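News > Local > Tech

Fliltus lab is teaching robots chemistry chores by remote control

I spent Thursday morning at Fliltus, the small robotics outfit over in Flodatberg, and I got to watch somebody drive a pair of robot arms from a chair. I want one of those chairs!

The project is called Rultik, and the idea is pretty simple. A person works the arms by remote control, the arms handle everyday lab glassware, and each run gets recorded so the software can learn from it later. The team started in June and wants 1000 runs before they try letting the robot go solo. They have 600 so far.

Corina Coman runs the project, and she told me new operators usually need 18 practice runs before she keeps any of their recordings. "Everybody squeezes too hard at first," she said. Thanakorn Ongart let me have a go — I lasted maybe a minute, and I was sweating by the end of it.
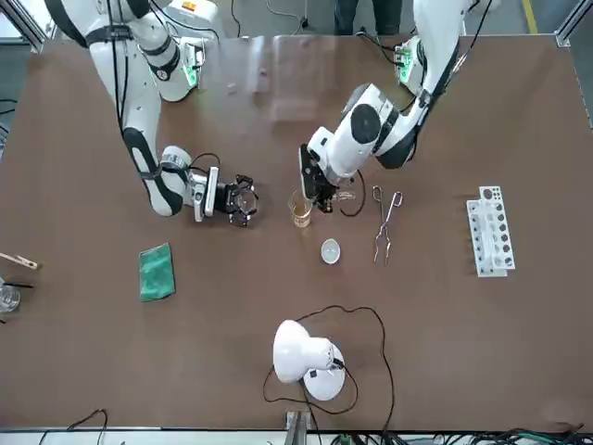 Both Rultik arms at work over the lab table, with a piece of clear glass in each gripper.

Small glass pieces are the slow part, Coman says, and they're what she wants more of. Fliltus is looking for people to train as operators this summer, no chemistry needed. I may have asked for the form.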